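Do I need to run for the board to have a say in our chamber of commerce?

Posted by Leilani Alcantara in Small Business Help

Hi all! I run a little kitchen goods shop in Erkisby (two years in, still standing) and I joined the chamber last June. So far I've been to a couple of mixers and paid my dues and that's pretty much it. Now I got an email saying there are 2 open seats on the board and any member "in good standing" can put their name in. Part of me wants to do it, mostly because the holiday street closure killed my sales last year and I'd like somebody from our end of Main to speak up. But I close the shop myself most nights and I've never been on a board of anything. How much time does it really take? Do I have to give money on top of dues? And would they even want somebody this new? Thanks!!

Corinne Schumacher
I did one term on ours and I'd say go for it, but ask for the bylaws first. They have to give them to you if you're a member, or at least ours did. Look for three things: how long the term is, how many meetings you can miss, and whether there's a "give or get." That last one is where the board expects you to either donate or bring in a certain amount every year. Ours was $1000 and I found out after I was voted in, which was a fun drive home. I got there by selling a sponsorship to the dentist next door, so it wasn't out of my pocket, but I'd have liked to know.

Time-wise, we met once a month at 7:30 in the morning, so my evenings were safe. It's the extra stuff that eats you up: ribbon cuttings, the golf thing, the awards dinner. Pick one and say no to the rest.

On the street closure, you might not need a seat at all. Ask who runs the events group and go sit in on it. That's where ours got decided, months before the board ever voted.

Mortimer Ambrose
Been a member since 1991. They always want new people. Just call the office.

Albane Besnard
I agree with Corinne about the bylaws. I'd add, have coffee with somebody who just left the board, they'll tell you way more than the people still on it. And check how the vote works. In ours the nominating group picks a slate and the members only say yes or no to it, so the person to talk to is whoever heads that group, and you want to do it early.

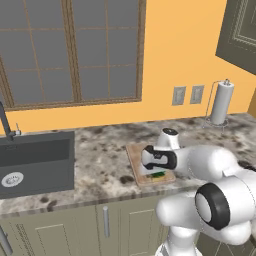
Countertop with cutting board and robot arm

Also, get your member listing cleaned up before you put your name in! Mine still had my old phone number and people do look. Good luck, and come back and tell us if you ran.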